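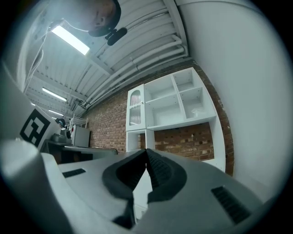
Workshop ceiling

A workshop ceiling is the overhead surface of a room used for making, repairing or assembling goods, together with the lighting, pipes and wiring attached to it. It differs from the ceiling of a house or office in that the structure and services are commonly left in view. The term covers both the underside of a roof and a separate lining hung below it.

Construction

Many workshop ceilings are made of corrugated or ribbed metal panels. The ribs stiffen the sheet along its length, so that a thin panel can span the distance between supports without sagging. Panels are fixed to joists, purlins or a light steel grid with screws, and neighboring sheets overlap by at least one rib. A white factory finish is the usual choice, as it reflects light downward and shows leaks and rust stains early.

Where a metal ceiling meets a brick wall, the joint is closed with an angle trim or a shaped foam strip. Brick and sheet metal expand at different rates, and the joint is therefore left free to move. Older buildings may have a mortar fillet in this position, which tends to crack and drop dust onto the work below.

Pipes and conduits

Services are often grouped along the top of a wall, where they are clear of doors, shelving and tall equipment. Water pipes, compressed air lines and electrical conduits may share one route, held by clips or small brackets. Painting them white to match the ceiling is common in smaller workshops, but it makes one line hard to tell from another, and labels are then placed at bends and at each point where a pipe passes through the wall.

Bracket spacing depends on the size and material of the pipe. The house manual of the Dalsgaard training workshops set a spacing of 700 millimeters for light conduit and 400 millimeters for flexible plastic pipe, with an extra bracket on each side of every bend.

Lighting

Fluorescent strip lights became the standard fitting in workshops during the twentieth century. A long tube casts softer shadows than a single bulb, which is useful at a bench where the worker's own hands may block the light. Fittings are mounted directly on the panels or hung on short chains. Rows are normally set slightly in front of the bench. LED tubes have replaced fluorescent ones in many rooms, often in the original housings after rewiring.

Noise and heat

Bare metal reflects sound, and a workshop with hard walls can be tiring to work in. Perforated panels backed with mineral wool reduce the echo. Insulation above the sheet also limits condensation, which forms when warm indoor air reaches cold metal.

Care

Dust settles on pipes, brackets and light fittings and is removed by vacuum, with the lights switched off. In her survey of small workshops in Lovance, Yanti Majimbun recommended cleaning fittings every 15 weeks where wood is sanded. Loose screws and rust at the panel edges are checked at the same time.

See also

Corrugated metal
Electrical conduit
Fluorescent lamp
Suspended ceiling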